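示范数据采集工作会会议纪要

时间：2025年4月5日，上午九点半开始，十一点五十分结束
地点：Alexiou楼二层小会议室
主持：Lionel Wainwright
记录：Priya Brannigan
出席：采集组全体，标注组三人，训练组两人，Helard项目接口人（线上）
缺席：设备组一人（请假，意见已书面提交）

一、上次会议事项核对

1. 夹爪指尖备件已到货，入库单由设备组补签。
2. 采集日志模板改为新版，旧版本周停用。标注组反映仍有人在旧表里填写，主持人要求会后把旧表从共享盘移走，只留一份存档。
3. 腕部相机的时间戳偏差问题未关闭。训练组提供的比对结果显示，偏差只出现在长时间连续采集的后半段，短片段不受影响。在定位原因之前，单次连续采集不超过30分钟，到时停机，重新对时后再继续。
4. 操作员轮班表已按上次意见调整，没有异议。

二、采集进度通报

采集组通报3月份情况。全月提交示范片段491条，经标注组初审合格287条，其余退回或作废。退回的主要原因按出现次数排列如下：

起始姿态不符合要求，夹爪在录制开始时已经接触物体；
片段结尾没有回撤动作，松开后立即停止录制；
任务文字说明与实际操作不一致；
操作中途人员伸手调整物体，未按规定作废。

主持人指出合格率偏低，前两项属于操作习惯，经过提醒可以改正，不应反复出现。采集组表示三月下旬有两位新操作员上手，他们的片段占退回数量的多数，四月份起安排老操作员带班，每人先做练习片段，练习片段不入库。

标注组提出，退回意见目前只写代码，操作员看不懂。会议同意以后退回时附一句文字，并注明问题出现在第几秒。

三、散料与小件任务

散料任务本月开始采集，物料以生米为主，托盘为深色浅盘，另配透明容器和零食包装一类的小件。采集组介绍了目前的做法：每次开始前由操作员重新布置台面，托盘位置允许变化，角度也允许变化，不做定位标记。训练组对此表示赞成，认为位置固定的片段已经够用，再增加意义不大。
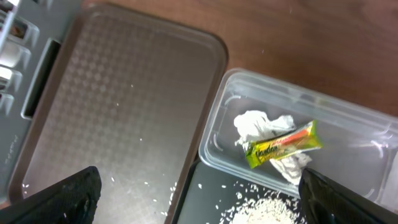

讨论的重点是什么算“完成”。采集组原来的写法是“将米全部移入目标托盘”，实际执行时很难做到，操作员为了几粒米反复操作，片段拖得很长，后半段动作细碎，对训练没有帮助。标注组也说，按字面审核的话，这类片段几乎都要退回。

经讨论，改为以下写法：
1. 任务说明写“将米堆移入目标托盘”，不写“全部”。
2. 托盘底面残留散粒不影响合格判定。
3. 米粒落到桌面上的，片段保留，在备注栏填写“有洒落”，由训练组决定是否使用。
4. 操作员不得在录制中清理桌面，清理一律放在两段之间进行。

训练组补充，洒落片段不要删除。Fleder模型现在的问题之一就是遇到洒落之后不知道怎么继续，正好缺这方面的样本。主持人同意，但要求洒落片段单独建目录，避免与正常片段混在一起统计。

关于小件，标注组问零食包装是否需要区分口味和牌子。训练组答复不需要，任务说明里写颜色和类别即可，例如“黄绿色零食包装”。同一段里有两件颜色相近的，再写位置。纸巾这类软物形状每次都不一样，不要求复原到上一段的样子。

采集组另提一点：透明容器反光较强，换到下午采集时尤其明显，问是否要拉窗帘。训练组意见不统一。一种意见是保持光照稳定，便于比较；另一种意见是实际使用时光照不会稳定，应当保留变化。会议没有形成结论，先按现状采集，日志中填写时段，四月底根据评测结果再定。

四、碗碟架与遮挡问题

设备组书面意见由主持人代读。主要内容是灰色塑料格架结构密，夹爪指尖容易卡入格孔，已有操作员反映回撤时带动整个架子。设备组建议降低该任务的下压速度，并在操作说明中写明：指尖接触格架后先抬起再平移，不允许直接横向拖动。

采集组同意写入说明，但不同意统一降速。理由是降速以后，同一操作员在不同任务之间手感不一致，容易误操作。折中办法是只对距离格架较近的一段限速，由设备组在控制端设置，采集端不改动。设备组下周给出测试版本，采集组先试13段，没有问题再全面启用。
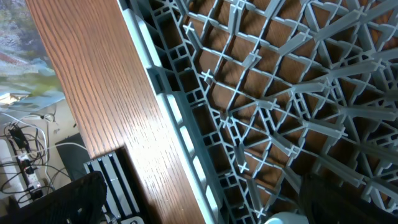

训练组就背景问题作了说明。目前腕部视角里背景内容比较杂，有人提议全部用白板围起来。训练组不赞成，背景有变化对模型是好事，前提是背景里的东西不能碍事，也不能带来安全问题。会议据此明确几条：

1. 墙上的装饰、周围的家具不必移走。
2. 线缆允许出现在视野中，但必须在机械臂活动范围之外。开工前由当班操作员检查一遍，检查结果记入日志。
3. 插线板不得放在台面上。
4. 带有人脸、姓名、联系方式的纸张和屏幕一律不得入镜，误入的片段由标注组标出，交采集组处理。

标注组提出，镜头倾斜的时候，画面里看到的架子和正常摆放差别很大，标注员有时分不清哪一边是架子的前沿。会议决定标注时以固定相机的画面为准，腕部画面只用来判断接触和松开的时刻。固定相机画面缺失的片段暂不标注，集中放到待处理目录。

Helard接口人询问格架任务能否提前交付一批。主持人答复，限速版本没有试完之前不安排交付，避免同一批数据里混有两种操作方式。接口人表示可以接受，要求在交付说明中写清版本号。

五、大件物体采集

大件物体的采集方式讨论时间较长。原方案要求双指完全包住物体再抬起，实际有不少物体超出夹爪开口，只能夹边或者托边。采集组希望明确哪些做法可以接受。以那只浅粉色圆形物体为例，它在腕部视角里占去右侧大半画面，两根手指靠在一起，贴着左下方的边缘，后面的纸箱只露出一部分，标注员从这个视角很难判断手指是在夹还是在抵。

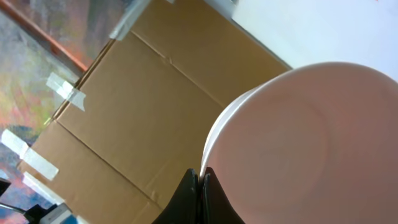
接触方式今后作为必填项，由操作员在录制结束后当场填写，不再由标注员事后推断。可选内容暂定为夹边、抵推、托底、其他，填“其他”的须附一句说明。标注组问遮挡严重时背景物还要不要标，训练组答复要标，但只标能看清的部分：像用白色胶带封边的纸箱，露出箱体和几段胶带，标一个“纸箱”就够了，胶带不单列，被圆形物体挡住的一侧不补画轮廓。左侧那片花色表面材质看不出来，填“花色表面”，不要猜是布还是画。

采集组问手指几乎并拢时的开合读数是否可靠。训练组查过几段，读数与画面相符，可以使用。但如果操作员是有意并拢手指去推，动作开始前应先完成并拢，不要边合边推，否则后面切分动作时边界难以确定。此条写入操作说明。

对于试了几次都没有成功的片段，会议意见如下：一次失败后重新尝试并完成的，保留，标记为“含重试”；连续三次未完成的，停止录制，整段归入失败目录；失败目录每周由训练组抽看，不计入合格数。标注组担心“含重试”的片段切分工作量大，训练组同意先由脚本粗切，标注员只做核对。

六、与Prellness的数据对接

Prellness方面提出希望共用任务名称表。双方现有名称差别较大，同一个动作有“放入”“置入”“移至”几种写法。会议决定以我方现有表为底稿，Priya Brannigan整理对照表，先内部传阅，再发对方。对方若要求增加字段，由训练组判断是否必要，采集端原则上不再加填写项，现在的表已经偏长。

数据格式暂不改动。对方用的坐标约定与我方不同，转换放在导出环节，原始数据保持原样。

七、其他

1. 周末采集时门禁只开东侧，请提前登记。
2. 台面上的生米每天收工后清扫，不隔夜存放。用过的米与新米分开装，袋上写日期。
3. 夹爪指尖表面有磨损的，及时更换，更换时间记入日志。训练组需要根据这个时间区分前后数据。
4. 有操作员反映遥操作手柄左侧按键偶尔没有响应，设备组检查后答复。

八、待办事项

旧版日志移出共享盘：Priya Brannigan，会后当天
散料任务说明改写并下发：采集组
洒落片段目录建立，三月份已有片段重新归类：标注组
格架近距离限速测试版：设备组，下周
接触方式必填项加入日志模板：Priya Brannigan
“含重试”片段粗切脚本：训练组
任务名称对照表初稿：Priya Brannigan，下次会议前传阅
时间戳偏差原因：训练组与设备组共同排查，下次会议通报
带班安排：Lionel Wainwright与采集组商定

下次会议时间另行通知。纪要如有出入，请在收到后两个工作日内向记录人提出。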